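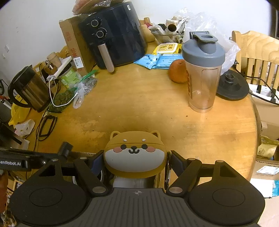
Can machines do household chores yet? Common questions

Can a robot clear my kitchen table?

Not by itself, and not any table. Under the Zuletti project we test arms on ordinary tables in ordinary homes. On a table the arm has seen many times, it moves most hard objects to the right place. On a new table it slows down and makes more mistakes.

Which objects are easy?

Anything that stands up and keeps its shape. Bottles with lids, fruit, cups and boxes all go fairly well.

Which are hard?

Clear plastic bags, loose cables and flat packets. A bag changes shape when touched, and a camera has trouble finding the edge of it. In our March trial the arm failed on bags 14 times out of 58.

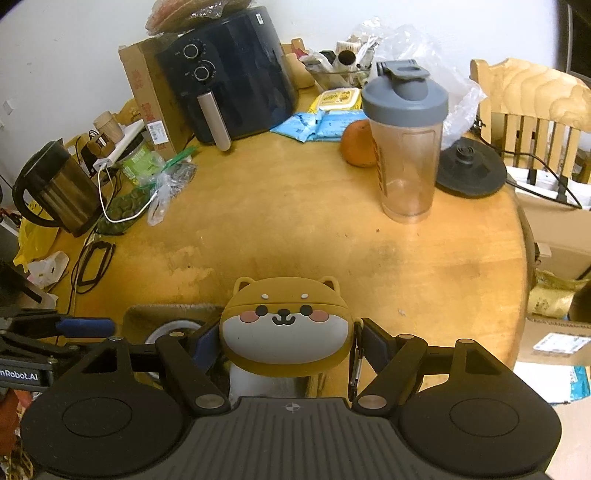 Kettle, air fryer, shaker bottle and an orange on the test table.

How does the robot learn a chore?

A person does the job many times with a hand-held gripper, and the recordings are used to train the arm. For one chore we collect some 3,000 recordings. Messy tables are more useful for this than tidy ones.

Is packing a box any easier?

Putting the first few items in is simple. After that the gripper needs room for its fingers between the things already inside, and it has to choose where the next one goes. Our software, Stalier, plans 4 moves ahead and then looks again. 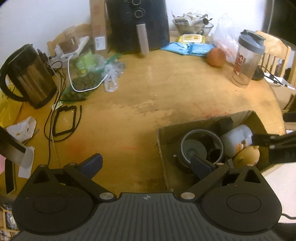

Jingyi Meng wrote to us that she would accept a slow robot as long as she didn't have to stand next to it. Speed matters less to her than being able to leave the room, and she asked when that would be possible.

We can't give a date. At present a person stays within reach of the stop button during every run.

What about shops and workshops?

They are further along. At the Velotden parts counter the bins stay in one place and the parts come in known sizes, so an arm can work through most of a shift. Mixed returns are still sorted by hand.

Can I buy one?

Not from us. We lend test units to homes near our office, and the list is full until the next round opens.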